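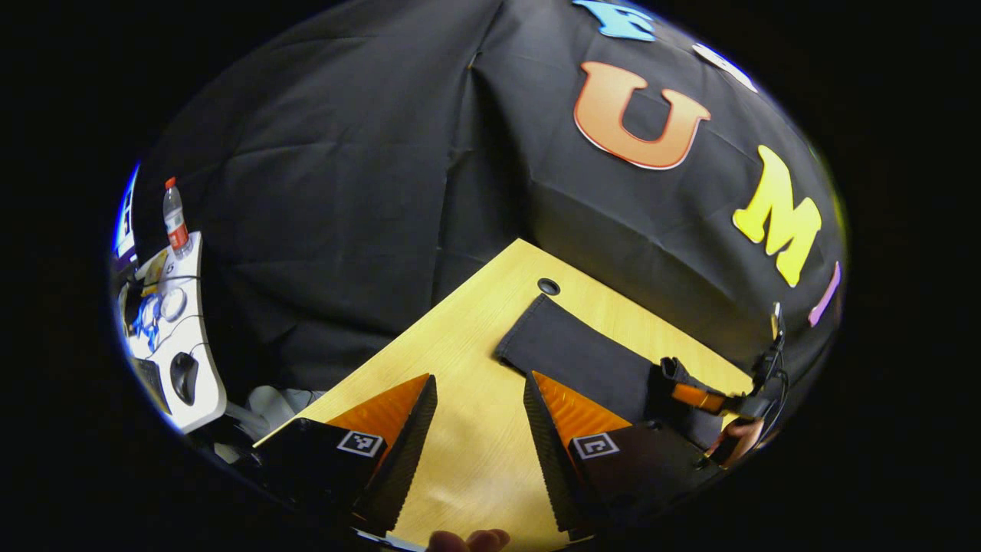 The statement went out at 4:13 on a Thursday, which was the slot Elínborg Toft preferred. Traffic fell after four. The entertainment desks had already filed, and the evening shows would have to run it without comment from either side.

It was 186 words long. Pusetti had asked for 200 and Hermans had asked for none.

Her job at Grondham was wording. She had worked on the Flurkmont account for two seasons. Flurkmont was a hospital drama in which Pusetti and Hermans played a married couple, and for most of the first season they had also been a couple off the set. The second fact was covered by a clause in both contracts. Neither could confirm, deny or end the relationship in public without written notice to the studio.

Hermans had given notice in July. Pusetti had not.

Toft opened the approved draft and compared it with the version now live. Paragraph one was unchanged. Paragraph two was unchanged. In paragraph three, "they remain close colleagues" had become "they remain close."

She checked the revision log. The edit had been made at 4:09 under her own login. She had been in the stairwell at 4:09, on the phone to Pusetti, who wanted to know whether a statement could be withdrawn once it was scheduled. She had told him it could, up to the minute, and that she did not advise it. He had thanked her and asked what time it was.

Her screen had been unlocked. Hermans had been in the office since three, waiting to sign.

Toft went back to the meeting room. Hermans was putting on her coat.

"There's a word missing," Toft said.

"Is there?"

"A correction takes one line. I can issue it now."

"How many people read corrections?"

"On this account, 400. Mostly other publicists."

Hermans buttoned the coat from the bottom up. "Then it would only upset them," she said.

By five the sites had it as a reconciliation. By six the studio had called to ask who had approved the language, and Toft read them the name on the log. They said it was good work and asked for something similar before the finale.

She changed her password. Then she filed the draft and the live version in the same folder, labeled both of them final, and called Pusetti back. The line was busy. She tried Hermans, and that line was busy too.

Comments (3)

marlo_k
Did he know she was in the office? He asks what time it is, so I think they planned it.

Dense Fog
Read it twice. A shared login log wouldn't hold up at any agency I've worked for but ok, I liked the phone call.

tessw
is there a part 2

We use cookies to remember your settings and measure traffic. By continuing to read you accept our cookie policy. Accept / Manage choices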